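Bamivo Returns Desk: review after one holiday season and one clearance
Graham Oakley

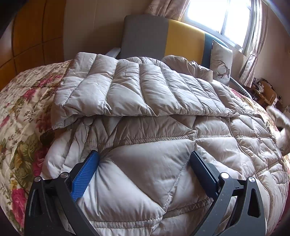
Lemlem Ambaye wrote in to ask why anyone would pay monthly for a returns log when the register already prints a refund slip, and whether the reports are good enough to change what a shop orders the next year. The second half of that is the better question, and the answer is a qualified yes.

The refund slip records that money went out. It does not record why, what condition the item came back in, or how many days it sat in the back room before it was on the floor again. Bamivo records all of these. It runs in a browser or on a tablet, sits beside the existing register, and matches each return to the original sale by receipt number.

Test conditions

I used it at a clothing and home goods shop in Travilcombe from the start of November through the end of the January clearance. The shop carries 2,000 product lines, counting sizes separately. Over the period it logged 338 returns, of which 224 came in after Christmas. The register is a Demissie model, several years old, with a plain export file and no live connection. Shops with a newer register will have an easier time than I did.

Setup

Importing the product list took most of an evening. Bamivo wants size and color in separate columns, and our export puts them in one. The import tool has a split function, but it splits on the first space only, so "dark green M" came through as color "dark" and size "green M". I fixed the file in a spreadsheet and imported it again. The second import did not overwrite the first; it made duplicates, which had to be deleted in batches of 18. There is no select-all. Support confirmed this is a known limit.

Reason codes come preset. The default list is too long for a busy counter, and several codes overlap ("did not fit" and "wrong size" are both present). Cut it down before opening day. Codes can be hidden later but not merged, so early mistakes stay in the reports.

At the counter

A return with a receipt is quick: scan, pick a reason, pick a condition, done. A gift return is slower. The gift receipt has to be looked up on a separate screen, and pressing Back from that screen clears the reason you already entered. On the first morning after Christmas this was a real nuisance, and by 11 a.m. we were writing gift returns on paper and typing them in after closing.

Offline mode works. The connection dropped twice and the queued entries went up without loss. Time stamps on queued entries show the upload time and not the time of the return, so the hourly chart for those days is useless.

Reports

The report by reason and product line is the part worth paying for. It sorts by return rate against units sold, where most register reports sort by raw count and simply put your best sellers at the top. On our data it flagged one supplier's outerwear as running small across every size. The staff half knew this already. Having it on one page was enough to get the supplier to change the size chart for the spring order.

The days-to-shelf report is less reliable. It depends on someone pressing Restocked when the item goes back out, and in December people forget. Ours shows several items as still waiting that had been sold again weeks earlier. Bamivo could close these entries when the same item is scanned in a later return, and does not.

Markdown suggestions are included on the higher plan. I switched them off after a week. They assume a steady rate of sale, and the weeks after a holiday are anything but steady.

Compared with Kenberg

Kenberg's returns module does the gift receipt lookup on one screen and is plainly faster for it. Its reports are thinner, and it only works with Kenberg registers. If you own one, use the module. Carolina Veloso ran both side by side for part of January and preferred Kenberg at the counter and Bamivo in the office, and I agree with her.

Faults

Duplicate records on second import.
Reason cleared when leaving gift lookup.
Wrong time stamps after offline use.
Reason codes cannot be merged.
Exported reports drop the leading zero from product codes.

Verdict

Suitable for a small shop with an older register and a return rate high enough to hurt. Poor value for a shop that takes few gift returns or sells mostly one-size goods. I have renewed on the lower plan and will check in May whether the import problem has been fixed.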